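本文へ移動
トップ　よみもの　しらべる　おうちの方へ
よみもの ＞ 機械(きかい)とくらし ＞ ロボットの見学

ロボットは、どうやって「つかむ」の？
モルカー(Morker)の公開日に行ってきました

文：ハウ・バック(Hậu Bạch)
2023年7月13日
小学校4年生くらいから

みなさんは、けさ、何をつかみましたか。

ふとんをつかんで、歯ブラシをつかんで、スプーンをつかんで、くつのかかとをつかんだと思います。かばんも、ドアの取っ手も、えんぴつもつかみました。でも「さあ、今からスプーンをつかむぞ」と考えた人は、あまりいないでしょう。手が先に動いてしまいます。

ロボットにとって、この「つかむ」はとてもむずかしい仕事です。わたしはそれを本で読んで知っていましたが、どのくらいむずかしいのか、自分の目で見たいと思っていました。それで、トラケブブリッジ(Trakevbridge)という町にあるモルカーの研究所の公開日に、もうしこみました。

わたしはベトナムで生まれて、大人になってから日本語を勉強しました。ですから、研究所の人のお話の中に知らない言葉が出てくると、すぐに手をあげて聞きます。この日もたくさん聞きました。みなさんにも、そのとき教えてもらったことを、なるべくやさしい言葉で伝えたいと思います。

公開日とは何でしょう

研究所は、ふだんは関係のない人が入ることができません。大切な機械がありますし、動いている機械の近くはあぶないからです。けれども、決まった日だけ、だれでも入って見学してよい日があります。これを公開日といいます。モルカーの公開日は、年に二回あります。わたしが行ったのは夏の回で、次は9月です。

入口で名前を書くと、首にかける札をもらいました。わたしの札の番号は338でした。わたしのグループは26人で、半分より多くが子どもでした。いちばん小さい子はお父さんにだっこされていて、説明のあいだ、ずっと自分の札をかんでいました。

案内をしてくれたのは、研究所のローゼマリー・カステン(Rosemarie Kasten)さんです。カステンさんは最初に、三つの約束を話しました。

床の黄色い線をこえないこと。
ロボットが止まっているように見えても、さわらないこと。
分からないことは、その場で聞くこと。

一つ目と二つ目は、ほかの工場でも聞いたことがあります。三つ目がわたしはうれしかったです。

男の子が一人、さっそく聞きました。
「止まっているのに、どうしてさわってはいけないんですか。」

カステンさんは、ロボットには「休んでいる」と「待っている」の二つがあると教えてくれました。休んでいるロボットは、電気が切れています。待っているロボットは、電気が入っていて、次の命令(めいれい)が来たらすぐに動きます。そして、この二つは、外から見ると同じに見えます。人間でも、目をとじてねている人と、目をとじて歌を聞いている人は、見分けにくいですね。

ロボットのうで

ロボットという言葉を聞くと、顔があって、足があって、歩くものを思いうかべる人が多いでしょう。この研究所で見たロボットには、顔がありません。あるのは、うでです。このようなロボットを「ロボットアーム」といいます。アームは英語で「うで」のことです。

みなさんのうでを、まっすぐ前にのばしてみてください。それから、ひじだけをまげてください。次に、手首だけをまげてください。さいごに、手首をくるっと回して、手のひらを上に向けてください。

かた、ひじ、手首。まがったり回ったりするところを「関節(かんせつ)」といいます。ロボットアームにも関節があり、その一つ一つにモーターが入っています。モーターは、電気で回る部品です。せんぷう機の中にも、おもちゃの車の中にも入っています。

では、どうして関節がいくつもひつようなのでしょうか。

家でできる実験があります。ひじをまげないで、コップの水を飲んでみてください。大人の人に言ってから、少しの水でやってくださいね。わたしは家でやってみて、シャツをぬらしました。ひじが動かないと、コップは口のところまで来ません。関節が多いと、同じ場所に、いろいろな方向から手をのばすことができます。コップの横からも、上からも、向こうがわからも、です。

ただし、関節がふえると、考えることもふえます。手を右へ少し動かしたいとき、どの関節を、どれだけ回せばよいのか。人間はこれを、体でおぼえています。ロボットは計算(けいさん)をします。モルカーでは、その計算をするソフトウェアに「スキストリー(Skistley)」という名前をつけていました。ソフトウェアは、コンピューターにやってほしいことを書いたものです。スキストリーは、ロボットの関節に一秒間に200回、「次はここまで回ってください」という命令を送ります。

200回と聞いて、わたしのとなりにいた女の子が、指でつくえをトントントンとたたき始めました。とても200回はたたけません。わたしもこっそりやってみましたが、だめでした。

ロボットの手

うでの先には、手がついています。ロボットの手のうち、物をはさんでつかむものを「グリッパー」といいます。形はいろいろあります。人間のように指が五本あるもの、そうじ機のようにすいつけるもの、やわらかいゴムのふくろでできたもの。

この研究所でよく使っているのは、指が二本のグリッパーです。二本の指が近づくと、とじます。はなれると、開きます。洗たくばさみや、パン屋さんのトングに似ています。

「二本だけで、だいじょうぶなんですか。」

これはわたしが聞きました。答えてくれたのは、手の研究をしているナタナエル・カルデイラ(Natanael Caldeira)さんです。カルデイラさんは、自分の親指と人さし指だけを使って、ポケットからペンを出し、ふたを取って、紙に丸をかいて見せてくれました。

「二本でも、けっこうできるでしょう。でも、ふたを取るときに、わたしは何を使いましたか。」

子どもたちは少し考えました。それから、うしろのほうから「反対の手！」という声がしました。

そのとおりです。ふたを取るには、かたほうの手でペンを持って、もうかたほうの手でふたを引きます。手が一つだけだったら、ペンは転がってしまいます。ですから、この研究所のロボットは、うでが二本あります。かたほうがおさえて、かたほうが動かします。

みなさんも、家の中で、両手がいる仕事をさがしてみてください。びんのふたを開ける。くつのひもをむすぶ。バナナの皮をむく。紙をはさみで切る。わたしはこの日から、さがすのがくせになってしまって、料理をしながら「これも両手だ」と言っています。

目で見る、ということ

つかむ前に、ロボットは物を見つけなければなりません。ロボットの目は、カメラです。

カメラがあれば見える、とわたしたちは思います。でも、カメラがとった写真は、コンピューターにとっては、小さな色の点の集まりです。赤い点、白い点、少し暗い白い点。その点のどこからどこまでがコップで、どこからがテーブルなのか、点には書いてありません。

白いテーブルの上に、白いコップがあるとしましょう。人間なら、ふちのかげや、丸い形を見て、すぐにコップだと分かります。ロボットは、そのわずかなかげを手がかりにします。電気の明るさが変わると、かげも変わります。まどから日が入ると、また変わります。

もっとこまるのは、アルミホイルです。アルミホイルはぴかぴかしていて、まわりの光をはね返します。くしゃくしゃにすると、おりめの一つ一つが、小さな鏡のようになります。見る場所を少し変えると、光るところも変わります。ロボットから見ると、同じ物なのに、見るたびにちがう物のようです。

カルデイラさんは、手のひらでアルミホイルを丸めながら、この話をしてくれました。丸めるときに、しゃりしゃりと音がしました。わたしの国の家では、母が魚をやくときにアルミホイルを使います。おなかがすいてきました。

かたい物と、やわらかい物

見つけたら、いよいよつかみます。ここで力のことを考えます。

つみ木をつかむのは、かんたんなほうです。かたいので、少し強くつかんでも、形が変わりません。たまごは、強くつかむとわれます。弱いと落ちます。

紙コップは、どうでしょうか。からっぽの紙コップは、とても軽くて、強くつかむとつぶれます。中に飲みものが入ると、重くなります。重くなると、すべって落ちやすいので、もう少し強くつかみたくなります。でも、強くつかむと、コップの形が変わって、中の飲みものがあふれます。強すぎてもだめ、弱すぎてもだめで、ちょうどよい力のはばが、とてもせまいのです。

それに、中に飲みものがあるコップは、かたむけることができません。ゆっくり動かさないと、波が立ちます。みなさんが給食のスープを運ぶとき、足が小さくなって、目がスープから動かなくなりますね。ロボットも、スープを運ぶ人のように動かなければなりません。

丸めた紙は、またちがいます。こわれる心配はありませんが、同じ形のものが一つもありません。わたしが丸めた紙と、みなさんが丸めた紙は、ちがう形です。どこをつかめばよいか、前もって決めておくことができません。そして、つかむと、形が変わります。

カステンさんは、こういう物のことを「行儀(ぎょうぎ)の悪い物」とよんでいました。わたしは「行儀」という言葉を人にだけ使うと思っていたので、ノートに書いておきました。

ポップに会う

そのあと、大きな部屋で、ロボットが動くところを見学しました。ロボットの名前はポップ(Pop)です。

名前の理由を聞きましたら、最初に動かした日に、つかもうとしたポップコーンを遠くまで飛ばしたからだそうです。つけたのは、ギア・ライ(Nghĩa Lại)さんという、ポップを動かす係の人です。ライさんはわたしと同じベトナムの出身で、二人で少しだけベトナム語で話しました。カステンさんが「何の話ですか」と聞いたので、「フォーのおいしい店の話です」と正直に答えました。

ポップの今の勉強は、テーブルの上の片づけです。

片づけと聞いて、にがい顔をした子が何人かいました。わたしもあまり好きではありません。でも、片づけはロボットの勉強にとてもよいのだそうです。テーブルの上には、かたい物、やわらかい物、光る物、こぼれる物が、いっしょにあります。しかも、毎回ちがう場所にあります。 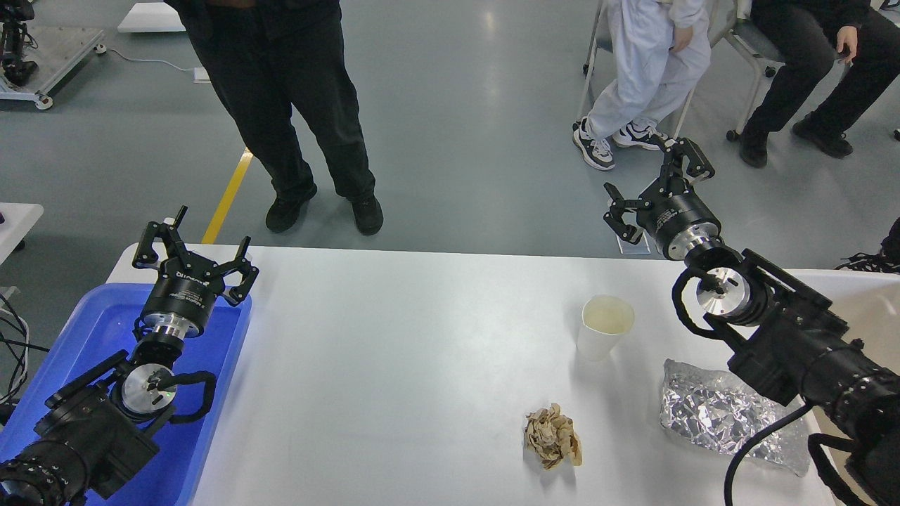
ポップの二本のうでと、テーブルの上の紙コップ、丸まった紙、アルミホイル。左のはしには青いトレー。

ポップの指は、先のほうがかぎのようにまがっています。開いているときは、かにのはさみみたいだと、だれかが言いました。わたしは鳥のつめのほうに似ていると思います。

紙コップの中には、うすい黄色の液体(えきたい)が入っています。さっきお話しした、かたむけてはいけないコップです。アルミホイルも、くしゃくしゃで、たくさんのおりめが光を返しています。

みなさんがポップだったら、どれから始めますか。

子どもたちの意見は分かれました。「むずかしいコップを先にやる」という子がいました。つかれる前にやるほうがよい、という考えです。「紙を先にどけないと、コップをつかむときにじゃまになる」という子もいました。ライさんは、どちらの意見にもうなずきました。そして、ポップにはつかれるということがないので、じゃまになるかどうかのほうが大事だと話しました。

二本のうでがぶつからないように動くことも、むずかしい勉強です。右のうでが物を取りに行く道と、左のうでが通る道が、重なることがあります。そのときは、かたほうが待ちます。せまいろうかで人とすれちがうときに、「どうぞ」と言って止まるのと同じです。ロボットは「どうぞ」と言いませんが、スキストリーの中で、どちらが先に行くかを決めています。

ロボットの練習(れんしゅう)

ポップは、どうやって片づけをおぼえるのでしょうか。

むかしのロボットは、人が一つ一つ命令を書きました。「右へ10センチ、下へ5センチ、指をとじる」というふうにです。工場のように、物がいつも同じ場所にあるなら、このやり方でうまくいきます。けれども、丸めた紙は、いつも同じ場所にはありません。

そこで、人がお手本を見せます。人がロボットのうでを動かして、片づけをやってみせるのです。そのときのカメラの写真と、関節の動きを、ぜんぶ記録(きろく)します。これで一回分のお手本です。

ポップの片づけのお手本は、今、2,000回分あります。

「えーっ」という声が、部屋のあちこちから出ました。その中には、お父さんやお母さんの声もまざっていました。

どうしてそんなに多いのでしょう。ライさんは、自転車の話をしてくれました。自転車の本を一回読んでも、乗れるようにはなりません。平らな道、坂道、じゃりの道、風の強い日。いろいろなところで練習して、だんだん上手になります。お手本も同じで、コップが右にある日、左にある日、紙が大きい日、小さい日、いろいろな場合がいります。

コンピューターは、たくさんのお手本を見くらべて、「こういうふうに見えるときは、こういうふうに動く」というつながりをさがします。これを「学習(がくしゅう)」といいます。みなさんが学校でする学習と、漢字は同じです。

わたしは、失敗(しっぱい)したお手本はすてるのですか、と聞きました。

ライさんは、すてないものもあると言いました。たとえば、紙をつかみそこねて、もう一度つかみ直したお手本です。つかみ直すところが入っているので、ポップが同じように失敗したときに役に立ちます。字を書きまちがえたときに、消しゴムの使い方を知っている人は、書き直すことができますね。

まだできないこと

公開日のさいごに、質問(しつもん)の時間がありました。ドアット・ドアン(Đạt Doãn)さんという、安全の仕事をしている人も来て、みんなの質問に答えてくれました。全部は書けませんので、いくつかだけ書きます。

「ポップは、わたしの部屋も片づけられますか。」
ドアンさんの答えは「まだできません」でした。ポップはテーブルのところから歩いて行けませんし、部屋には、ポップが見たことのない物がたくさんあります。それに、すてる物か、大切な物かを、ポップは知りません。丸まった紙が、もし友だちからの手紙だったら、こまりますね。この答えを聞いて、質問した子のお母さんが大きくうなずいていました。

「ロボットは、いたいと思いますか。」
思いません。ぶつかったことは、力をはかる部品で分かります。ぶつかったと分かると止まるように作ってあります。でも、いたいという気持ちはありません。

「ぶつかったら止まるのに、どうして線の中に入ってはいけないんですか。」
これはよい質問だと、ドアンさんがほめました。車にはブレーキがありますが、車の前に飛び出してはいけません。止まるまでに、ほんの少し時間がかかるからです。ロボットのうでは重いので、ほんの少しの時間でも、けがをすることがあります。そのため、人が近くではたらくときには、すぐ手がとどくところに、赤い停止(ていし)ボタンをおく決まりだそうです。

「この仕事をするには、何を勉強したらいいですか。」
カルデイラさんは算数と図工、ライさんはゲーム、と言いました。ライさんはカステンさんにちょっとにらまれて、「ゲームを作ることです」と言い直しました。

家でやってみよう：トングのロボット

用意する物
・料理用のトング　二本
・からの紙コップ
・いらない紙
・アルミホイル
・トレーか、おぼん

やり方
1　紙とアルミホイルを、かるく丸めます。
2　紙コップには、水を半分まで入れます。
3　ぜんぶをテーブルの上におきます。
4　両手に一本ずつトングを持ちます。指で直接(ちょくせつ)さわってはいけません。
5　一つずつ、トレーの上に運びます。

なれてきたら、二人でやってみましょう。一人が右のうで、もう一人が左のうでになります。声を出さないで、ぶつからないように動けますか。

もっとむずかしくしたい人は、かた目をつぶってください。物までのきょりが分かりにくくなります。わたしはコップをたおしました。テーブルの下に新聞紙をしいておくとよいです。

やってみて気がついたことを、ノートに書いてみてください。どれがいちばんむずかしかったですか。トングのどこで持つと、コップがつぶれませんでしたか。ぬれたトングとかわいたトングでは、ちがいがありましたか。

言葉のまとめ

関節(かんせつ)　まがったり回ったりするところ。
モーター　電気の力で回る部品。
ロボットアーム　うでの形をしたロボット。
グリッパー　ロボットの手。物をはさんでつかむ。
ソフトウェア　コンピューターにやってほしいことを書いたもの。
学習(がくしゅう)　たくさんのお手本から、動き方のつながりをさがすこと。
停止(ていし)ボタン　機械をすぐに止めるためのボタン。

おうちの方へ

モルカーの公開日は、小学生は大人の方といっしょに参加(さんか)してください。次の公開日は9月です。見学の時間のあいだは立っていることが多いので、歩きやすいくつがよいと思います。建物の中は冷房(れいぼう)が強く、わたしは上着を持って行かなかったことを後悔しました。

「トングのロボット」は、小さいお子さんだけでやらないようにお願いします。アルミホイルのはしで指を切ることがあります。

漢字の読み方は、はじめて出てきたところにつけました。読みにくいところがありましたら、「お便り」のページから教えてください。

前のよみもの：エレベーターは、だれの声を聞いているの？
次のよみもの：パン工場のベルトコンベヤー
ページの先頭へもどる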